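I finally had a go at the games cupboard on Tuesday, which I'd been dodging since, ooh, Easter? Fourteen jigsaws in there (14!!), one of them a 748-piece monster Wilma lent us and has clearly forgotten about. Sorry Wilma. It's going back this week, I promise.

The balls were the worst of it, though. They roll out the second you open the door and then you're on your hands and knees under the sofa again.

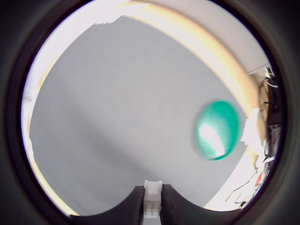
So they've all gone in an old pillowcase on the hook now, green one included, and I can shut the door without leaning on it. Blair reckons a net bag would be better and he's probably right, but the pillowcase was free! Next up is the drawer with the playing cards in. Wish me luck.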